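20/02/2024
By Ayten Dağdelen and Erdal Tekin
Print this page | E-mail this page

4.2 What happens when we move the clutter

I should own up straight away that this part of the study began as an argument between Erdal and me. He thought the planner in Plidel was leaning on the layout of the worktop far more than on anything to do with the task. I thought it was fine. We'd already got decent numbers in the tidy kitchen (Section 4.1), and I was quite ready to start writing up – but he wouldn't let it go, so we built Darkent, a set of simulated kitchens where the things lying about get shuffled before every run while the goal stays put.

The shuffling is simple. We keep the counter, the fixed units and the wall fittings as they are, then draw new positions and angles for the loose items. Some land flat and square, some end up skewed, and quite a few sit so near the edge of the camera's view that only a bit of them can be seen. We left those in. A real kitchen does that to you all the time! Both arms start from the poses used in the tidy runs, and the planner gets one picture plus the joint readings, nothing else. 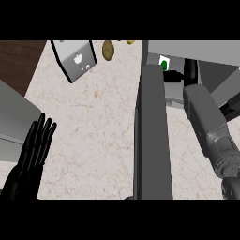
Figure 3. A Darkent layout. The black hand is open at lower left; the grey arm reaches towards the connector under the shelf. Loose items lie along the far side of the marble worktop.

We ran 240 shuffled layouts with the old planner and the same 240 with the new one, which adds the short look-again step from Section 3. A run counted as a success if the arm finished within the goal region and hadn't touched any of the upright panels on the way. The old planner managed 200 of them, which I'd have been pleased with a year ago. The new one managed 227, and most of the extra ones came from layouts where an upright panel hid part of the worktop (Erdal was unbearable for the rest of that week).

The failures are more fun to look at than the successes. With the old planner the arm would often set off well, then stop short, as if it had lost faith in its own first guess. The look-again step mostly cures this, though it costs time: the middle run went from 277 control steps to 335. I don't mind that much for kitchen work. For the packing line at Fedport it would be a real nuisance, and we haven't found a good way round it yet.

One more thing, as a reviewer of our April draft asked about it. We did try shuffling the wall fittings too, using the Başaran room set, and both planners got a lot worse. I don't think those runs tell you much, as neither planner was trained with fittings in odd places, so they're in the appendix and left out of Table 2.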